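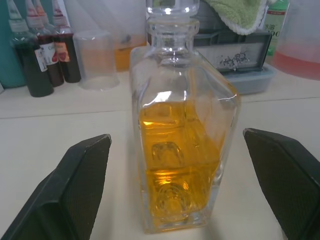
Cludby Square Decanter with Ground Stopper

Home / Glass / Decanters / Cludby

Thick-walled soda-lime glass, square body, ringed neck, stopper ground to fit. Holds a full standard bottle with room to spare. Ships in a plain carton with a paper nest.

We have wanted to stock the Cludby for ages, and now it's on the shelf in the shop and we can hardly keep from picking it up. It is a heavy, handsome, no-nonsense piece of glass. You notice the weight first, then the way the corners feel in your palm, and then you set it down and hear that good solid knock and you want to pour something into it right away. (Put a cloth down if your table is nice. More on that later.)

Why square?

Round decanters with wide bottoms were made for red wine, to spread the wine out and let plenty of air get at it. Whiskey, rum, brandy and the rest don't need any of that. They've done their changing in the barrel. What a spirit wants is a bottle that closes well, pours cleanly and sits flat on a tray without rolling when somebody bumps the sideboard. Square bottles also pack together, so you can stand four of them edge to edge in a space where four round ones would leave gaps all over the place. Old traveling cases for spirits were built this way, with a square hole for each bottle, and the shape stuck around long after the cases went out of use.

There's also the grip! A full decanter in thick glass is a lot to hold in one hand, and flat sides give your thumb somewhere to go. Johanna Oberholzer, who does our glass buying, has small hands and tried a whole row of decanters before we settled on this one. She wanted something she could lift and pour one-handed when full, and this one passed.

The glass

No lead. We get this question more than any other, so let's take it properly.

Older crystal decanters, including many beautiful ones, were made with lead oxide in the glass. It makes the glass softer to cut and gives it more sparkle. The trouble is that lead moves slowly into whatever is stored inside, and spirits may sit in a decanter for months. If you've inherited a lead crystal decanter, you don't need to throw it out. Use it for an evening, pour what's left back into the bottle, rinse it and put it away. We just wouldn't store anything in it.

The Cludby is soda-lime glass from start to finish, stopper too. You can leave your whiskey in it as long as you like without thinking about lead at all. It won't throw quite the same rainbows as cut crystal, but with walls this thick it bends the light in a lovely way all the same, and the darker the spirit, the richer it looks. We think an aged rum is the prettiest thing you can put in there. A friend of the shop keeps cold tea in hers and it looks just as grand.

The stopper

A lot of inexpensive decanters come with a plastic ring on the stopper. It seals fine for a while, then yellows, then shrinks, then one day it stays behind in the neck when you pull. The Cludby has a ground stopper, glass against glass, with a frosted band where the two surfaces meet. Each stopper is fitted to its own decanter before packing, and you'll find a small pencil number on the paper wrap around both parts. If you buy more than one, unwrap them one at a time so the pairs stay together. They look identical and they are not quite.

Seat it with a light quarter turn. No need to push. A ground stopper slows evaporation very well but it is not airtight the way a screw cap is, so for something you open once a year the original bottle is still the better home. For anything you'll finish within a few months, go right ahead.

Please don't lay the decanter on its side with liquid in it. It will weep.

If the stopper gets stuck

It happens, most often with liqueurs, where a little sugar dries in the joint. Don't twist hard and never tap it with anything metal. Put a few drops of warm water around the top of the neck and leave it for an hour. If that doesn't do it, use a drop of cooking oil and leave it overnight. Wrap a towel that's been held under warm (warm, please, never boiling) tap water around the outside of the neck for a minute, then turn gently. We have freed every stuck stopper brought to our counter this way except one, and that one had been glued.

Pouring

The lip is finished with a small flare, and the pour starts a bit slower than you expect and then comes steadily. Tip, let it start, keep your wrist still, and give it a slight roll at the end to catch the last drop. You'll have the knack by the second glass. Filling is easiest with a narrow funnel. Our little Etis funnel fits the neck and has ribs on the outside so air can get out while the liquid goes in, which saves you from that awful burp and splash halfway through.

Cleaning

By hand, in warm water, with a tiny bit of plain dish soap if it has had anything sweet in it. For straight spirits a rinse with warm water is plenty. Keep it out of the dishwasher. The heat is hard on thick glass and the detergent will cloud it over time, and that sort of clouding does not come out.

The inside corners of a square decanter are where people get stuck. A brush won't reach them very well. Use Sequeira cleaning beads: small stainless steel balls that you swirl around with a splash of warm water. They get into the corners and knock the film loose, then you tip them through a strainer, dry them and use them again for years. For white mineral marks, fill the decanter with equal parts white vinegar and water, leave it overnight, then do the beads. Uncooked rice works too, if you're out of beads and have guests coming.

Drying takes patience. Drain it upside down on a folded towel, propped so air can get in under the neck, then stand it upright with the stopper off for a day or two. Never store it closed while it's damp inside. It'll smell like a pond.

Trays, labels and other bits

The Gedach tray is the one we use in the shop. It has a low rim and a cork pad set into the bottom, and it takes two Cludby decanters with room for four tumblers in front. The pad is what I'd buy it for, even if the tray were ugly (it's lovely). A base like this set down a little too fast on stone or tile is how most chips start.

Neck labels on a chain are good fun and useful too, if you keep more than one brown spirit around. We also sell plain card tags with string. Write what's in there and the date you filled it. You think you'll remember. We have a decanter in the back room that is either a rye or a bourbon, and opinions in the shop are firmly split.

Details

Body: square, flat sides, beveled vertical edges
Neck: ringed, flared lip
Stopper: clear glass, ground, individually fitted
Material: lead-free soda-lime glass
Care: hand wash only
Heat: not for hot liquids, not for the oven or microwave
Freezer: no
Stock code: 271

Small bubbles and faint lines can turn up in the glass, and the weight varies a bit from piece to piece. We check each one for chips and for the fit of the stopper before it goes out, and we leave the bubbles alone.

Shipping and returns

Orders are packed by us, in the shop, with the stopper wrapped separately. You have 30 days to return an unused decanter for any reason. If it arrives broken, send a photo of the box and the pieces and we'll replace it. Lost or broken stoppers are trickier because of the fitting, but don't give up on the decanter! Mail us the body and we'll grind a new stopper to match for a small charge. Allow a couple of weeks.

The first delivery was a run of 2,000 for all the shops that carry Cludby, and our share came in a good deal smaller than we asked for. The next one is expected on May 19, 2026. If the button says "Notify me," leave your email and we'll write once when they land.

Goes well with

Etis ribbed funnel
Sequeira cleaning beads, in a jar
Gedach tray with cork pad
Card tags with string

Questions about fit, filling or an old decanter you're trying to rescue? Write to the shop and ask for Johanna. She loves the old ones best of all.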